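Sunday night, February 2020

Well, I said I'd do the table and I did the table. Most of it. I'm writing this in bed with cold feet and a mug of tea I keep forgetting, and my back is telling me all about it, but I can see wood again and I want that on record.

It's been bad since December. Everything that came back in the suitcase after the holidays went onto that table "for now", and then the mail went on top of it, and then the things I bought to organize the things. I've been eating on the couch with a plate on my knees for two months like a student. This morning I put a load of towels in, made eggs, carried the plate to the couch, got yolk on the blanket and thought, right, enough.

I started with paper because paper is easy, you just have to be mean. Out went the takeout menus, the Tonov catalog (I have never bought one thing from Tonov, how did they get my address?) and a stack of envelopes I'd saved for writing lists on. I did find the electric bill, which I'd been pretending not to look for. 203 dollars! For one month! I put the heater down a notch straight away and then put it back up after lunch. I also found my library card, and the warranty for the Bresura kettle, which ran out in January. The kettle is fine. I only mention it because I was so proud of myself for keeping the paper.

Then the small stuff, and that's where I always come unstuck. Paper has somewhere to go. A hair scrunchie on a dining table doesn't, or not in this apartment anyway. Same with snacks, when there's only one or two of a kind and the cupboard is already full of proper food. I pick a thing up, walk it to the bedroom, put it down on the dresser, and a week later it's walked back again. So I gave up on being clever and got the beige basket down from the top of the closet, the plastic one with the slots in the sides for handles. It's been up there empty since I moved in. I told myself anything small and soft or small and edible could go in it, and I'd be strict about the rest.

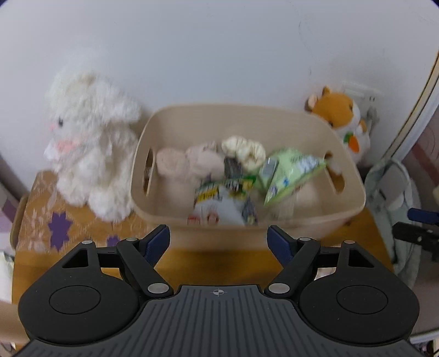 I was not very strict about the rest. But it does look so much better having it all in one place with a rim around it! The cream scrunchie went in, and the fuzzy pink thing, and the snacks on top of each other, and it took me maybe five minutes after a whole winter of shuffling it all from one end to the other. I ate some crackers to celebrate - not from the basket, I'm trying to let the basket be for a day.

The green pyramid one I've been saving. I like the shape too much to open it, and that's silly, it's a snack, it'll go stale and then I'll have a stale pyramid. Maybe Friday with a movie.

The plush toys are staying on the table. I did try them on the bookshelf and they looked like they were being punished. The white fluffy one is far too big for the shelf anyway, it kept tipping onto my cookbooks, and I couldn't split them up, so back they came, over by the wall. I'm a grown woman with a job and a dental plan and I'm allowed to have company at breakfast.

Walked down to the Skorkmont market around three to get out of the dust. My phone says 2,827 steps there and back, which felt like a lot more with a bag of potatoes on my arm. They had the nice pears again. I got two and ate one on the way home with my gloves off, juice all down my sleeve. I looked at a second basket while I was in there, in a sort of gray, and I picked it up and carried it past the soups and then I made myself put it back. One basket is a system. With two I'd just be starting a collection.

Had dinner AT the table. Potatoes with too much butter, and that Tautahi hot sauce, the end of the bottle. It's strange how much longer a meal takes when you're sitting up straight. I listened to the radio and looked at the wall, which could use a wash, now that I've got a chair facing it.

Still to do: the chair with the coats on it. The bag of cables. Pay the electric. Towels are still in the washer, oh no, they've been in there since this morning. I'm going to have to get up and run them again.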